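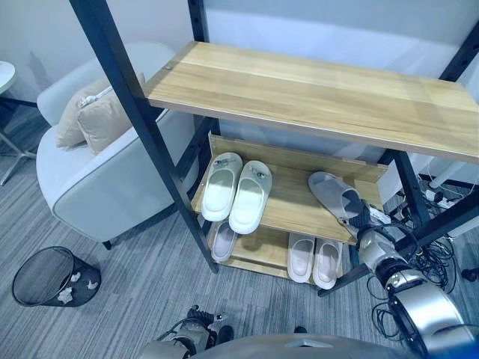 Wooden shelves on a black metal frame, with white slippers on the middle one.

Visit to the Skundoline collectors fair, Sep 23, 2023

I collect small ceramic animals, mostly owls and hedgehogs, and this was my first fair outside my own town. Lucie Li drove us, and we arrived a little after the opening at 10. The entrance was free for members of the Jiralbridge club, the others paid at the door.

The hall is long and the light is not so good at the far end. I advise you to bring a small lamp if you want to look for hairline cracks. Kirsten Bundgaard had the best table for me, with glazed birds from the Eyvindsson pottery. She let me turn every piece over and read the marks, which not all sellers like. I bought two owls. One has a chip under the foot, but it was sold to me as chipped and the price was fair.

In the afternoon Ásdís Bach gave a talk about false marks. She passed a good hedgehog and a copy through the rows, and I must confess I chose wrong. The mark on the copy was too sharp, and the glaze went over the base where it should stop.

Tamunoemi Shehu was looking for a green Eyvindsson frog and did not find it. If you have one to exchange, please write to the club.

The food was only coffee and cake. The next fair is in February, in the same hall, and tables can be reserved already.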